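Call for Participants: Open Day at the Wastamdale Kitchen Robotics Laboratory

The Wastamdale Kitchen Robotics Laboratory invites members of the public to take part in its open day on Sun 5 December at the Nedar Building, Tekenness. The day is part of the Cele project, which studies how robot arms can work in ordinary home kitchens. Visitors will watch the arm at work, give instructions to the operator, and complete a short written survey about what they saw.

The laboratory is seeking 20 participants. Each person will be assigned to one of 2 groups, one in the morning and one in the afternoon. The program is the same for both. No technical background is needed, and applications from people who have never seen a robot in use are especially welcome.

What participants will do

Each visit begins with a short safety talk in the front hall. The group then moves to the test kitchen for a demonstration lasting 60 minutes. During this time the operator will run the arm through a set of everyday tasks at the counter, such as picking up, moving and setting down household items. Participants will be asked in turn to choose the next task from a printed list. They will also be asked to tell the operator when a movement seems too fast, too close or hard to understand.

After the demonstration, participants will fill out the survey in the meeting room. Staff will be present to explain any item on the form. Light refreshments will be served – please state any food allergies when applying.
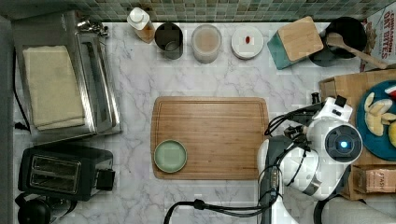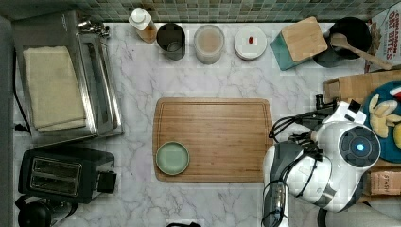 The arm at the kitchen counter, with the cutting board and the small green plate. 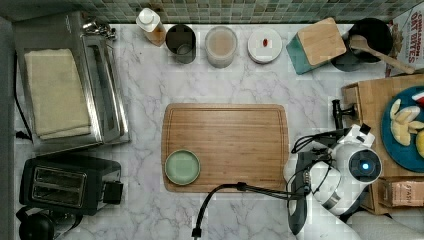
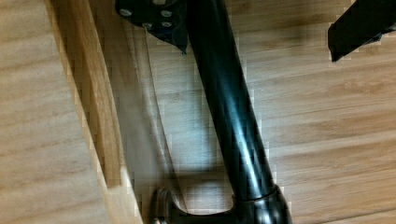
View from the small camera carried on the arm, over the wood floor.

Will participants have to operate the robot themselves?

A trained operator controls the arm at all times. Participants give spoken instructions from behind the marked line and do not touch the arm or its controls.

Who may apply

Applicants must be adults who prepare food at home at least once a week. They must be able to read and answer a survey in English. Current employees of the laboratory and their immediate family members are not eligible. People who took part in the October trial visit may apply again, but first-time applicants will be given priority.

Access

The Nedar Building dates from 1829 and has steps at the main entrance. A ramp is located on the courtyard side, and the test kitchen is on the ground floor. Seating is provided throughout the demonstration. Applicants who need an interpreter, large-print forms or other support should say so in their application so that arrangements can be made.

Safety and privacy

Participants are asked to wear closed shoes and to tie back long hair. Bags and coats must be left in the front hall. The laboratory may stop the demonstration at any point for safety reasons.

The cameras used by the arm record the work area during each session. Participants' voices may be picked up on these recordings. Recordings are used for research within the Cele project and are not shared with advertisers. Survey answers are stored without names. A consent form will be sent with the confirmation letter and must be signed before entry to the test kitchen. Participants may withdraw at any time and do not have to give a reason.

Payment

Participation is unpaid. Local bus fare to and from Tekenness will be refunded on the day when a ticket is shown. Parking in the courtyard is reserved for visitors with limited mobility.

How to apply

Application forms are available at the front desk of the Nedar Building and at the Tekenness public library. Completed forms should state the preferred group – morning or afternoon – and include a postal address or telephone number. Forms may be returned in person or by mail to the Open Day Office, Wastamdale Kitchen Robotics Laboratory, Nedar Building, Tekenness.

All applicants will receive a written reply. Those not selected may ask to be placed on the list for later demonstrations.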